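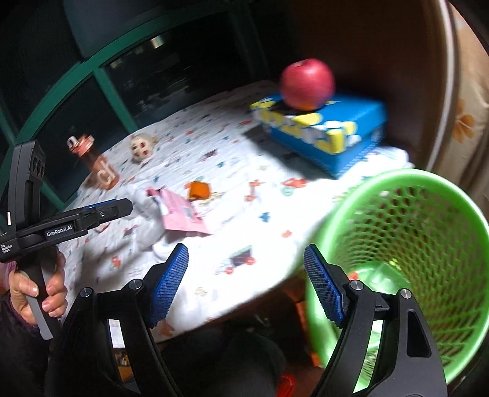

Green basket, printed tablecloth, one apple.

Review: Pladum stain guard spray for table linen

I don't trust anything that promises to make cotton "spill proof." I've bought three of these sprays over the years and two of them did nothing except make the dining room smell like a paint store. So when Ainhoa Soler, who runs the fabric counter where I buy my thread, kept pushing Pladum at me, I bought the small bottle and went home expecting to be annoyed.

The label says one bottle treats 8 tablecloths. Mine covered two, and the second got a thin coat at one end. If you own a long table, do that math before you pay $28.

You spray, wait overnight, then iron on low. The instructions skip over the fact that the trigger spits. I had wet blotches all along the hem and they dried slightly stiff. They softened after a wash, but so did the protection.

Coffee beaded up nicely on day one, I'll give them that. Red wine beaded too, for as long as it took me to find a napkin. Leave it through dinner and it goes straight in. Oil went in at once. Salad dressing is what ends up on my table most nights, so that was a big miss.

After three washes at 85 degrees, I couldn't tell the treated cloth from an untreated one. The box claims "lasting" protection and never gives a number of washes, and I wrote to ask. Dumisani Shezi from customer service answered politely and told me results vary with water hardness. Maybe. My water is the same water that went in the wash before.

The Lehtinen spray costs less and wore off just as fast on my napkins, though it smells worse.

Fine for one holiday meal in November if the cloth matters to you. For everyday use I'd put the money toward a second tablecloth.

Two stars out of five.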